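From: Tegan Halliday
To: Womik release list
Date: 6/22/18
Subject: Re: Wullholm EP masters, levels and track gaps

Tipene Costigan wrote:
> Played the Wullholm masters through on the train and again at home.
> Track 2 sounds louder than the single version we put out in April.
> Is that the mastering or the player? Also, the gap before
> "Fairweather" is too long. Can we still move it before the
> mixtape goes up?

Tipene,

It's the player. The April single was delivered as a separate file and your software is normalising it per track. The EP files carry album gain tags, so the relative levels between songs are preserved. Turn normalisation off and compare again. I measured both versions of track 2 and the integrated loudness is identical. The only change is the fade, which runs longer on the EP.

The gap can be moved. It is currently set in the cue sheet and no audio has to be re-rendered. Send me the value you want in frames, not seconds, so it doesn't get rounded on the way to the plant.
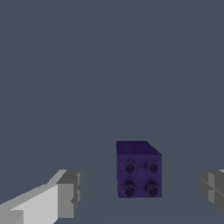
Please do that before the cassette order is confirmed. Zerkero cuts its side programs from the same sheet, and once the 14 titles are split across two sides any change to the running order means a new proof. The present split leaves side B 30 seconds longer than side A. That's within what they accept.

Two other items. The metadata still has "Fairweather" credited to the band only; the guest vocal has to be entered as a featured artist on the track, and left out of the title field. And the catalogue number on the J-card is missing its hyphen.

The download codes are done. There are 3,000 in the sheet, de-duplicated, with the zero and the letter O excluded. I've left the colour of the code cards to whoever is doing the printing.

Tegan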